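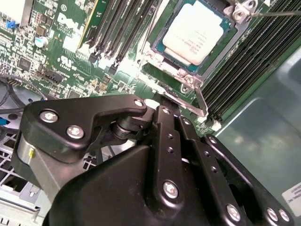 Joltano satellite begins sending data

The Joltano research satellite has sent back its first full set of readings, the Cledum Space Centre said in a statement released in March 2018.

The satellite, which weighs 79 kilograms, was carried into orbit in December from the Onu launch range. It circles the earth at an altitude of about 600 kilometres and passes over the Faltstead ground station several times a day.

Its main job is to measure changes in the upper atmosphere caused by activity on the sun. Those changes can disturb radio signals and throw off satellite navigation, and operators of long-distance flights over the poles have asked for better warning of them.

The centre said 3875 readings were received in the first batch. A small number were discarded after a fault in the timing signal, and engineers have since sent up a software correction. The two main instruments are working within their expected range. A third, a magnetometer on a folding boom, will be switched on next month once the boom has been checked.

Faltstead has had a radio station on the same hill since 1942, when it was built to track weather balloons. The original hut is still used for storage. A new dish was installed there for the Joltano program, along with a backup generator and a fibre link to the centre's offices in Cledum.

The satellite is designed to operate for three years. Data from the first six months will be kept within the science team while the instruments are calibrated, and will then be made available to universities free of charge.

The centre is also planning a public open day at Faltstead later in the year. Places will be limited to 300 and visitors will need to register ahead of time. Details will be posted on the centre's website.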